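Por qué dormimos y qué hace el cerebro mientras tanto

Todas las noches cierras los ojos y, durante varias horas, dejas de enterarte de casi todo. Parece que el cuerpo se apaga, pero el cerebro sigue trabajando. Ordena recuerdos, controla la respiración y prepara el día siguiente.

Los científicos llaman fases a las distintas partes del sueño. Primero llega el sueño ligero. Los músculos se aflojan y el corazón late más despacio. En esa fase es fácil despertarse con un ruido, por ejemplo una puerta. 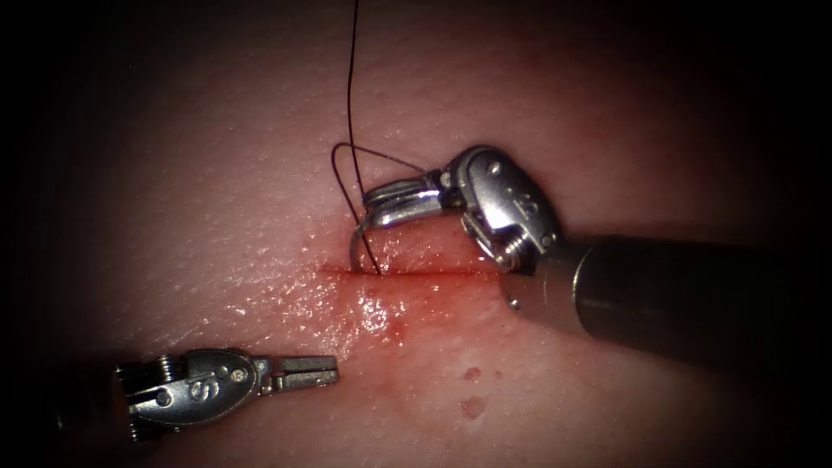 Después viene el sueño profundo. Cuesta mucho despertar a alguien que está en esa fase, y si lo consigues, estará confundido un rato. El cuerpo aprovecha para producir la hormona del crecimiento, una sustancia que ayuda a que crezcan los huesos y los músculos.

La tercera parte se llama sueño REM. Los ojos se mueven deprisa bajo los párpados y es cuando tenemos los sueños más raros - esos en los que vuelas o llegas al colegio en pijama. Los brazos y las piernas se quedan casi quietos. 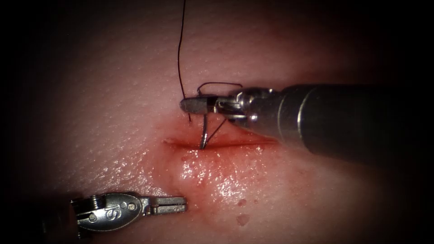 Las fases se repiten varias veces cada noche. Al principio hay más sueño profundo y, hacia la mañana, más sueño REM. Por eso a veces recuerdas lo que estabas soñando justo antes de sonar el despertador.

¿Y los recuerdos? Imagina que has aprendido una canción por la tarde. Mientras duermes, el cerebro vuelve a activar parte de lo que aprendió y lo guarda mejor. En la escuela Suson, una clase hizo la prueba en marzo: aprendieron 20 palabras nuevas antes de acostarse y las repasaron por la mañana. Luego hicieron un dibujo con las que recordaban.
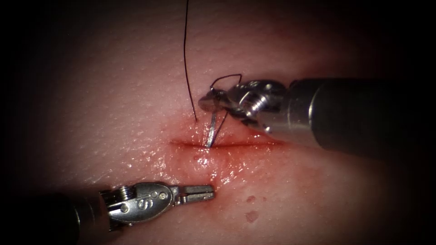
Un niño en edad escolar suele necesitar entre nueve y doce horas de sueño. Los adultos necesitan menos, siete o más. Cuando dormimos poco nos cuesta prestar atención y nos enfadamos antes.

Para dormir mejor puedes probar esto:

Acuéstate a la misma hora, también los fines de semana.
Apaga las pantallas 30 minutos antes de ir a la cama.
Deja la habitación oscura y en silencio.
No tomes refrescos de cola por la tarde. Llevan cafeína.

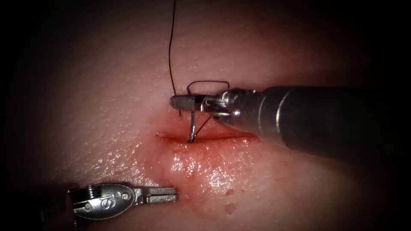

Si una noche no te duermes enseguida, no pasa nada. Respira despacio o lee unas páginas con poca luz. Si te ocurre muchas noches seguidas, cuéntaselo a un adulto para que hable con el pediatra.

Palabras difíciles
Hormona: sustancia que lleva mensajes por el cuerpo.
Fase: cada una de las partes de algo que cambia.
Párpado: la piel que cubre el ojo cuando lo cierras.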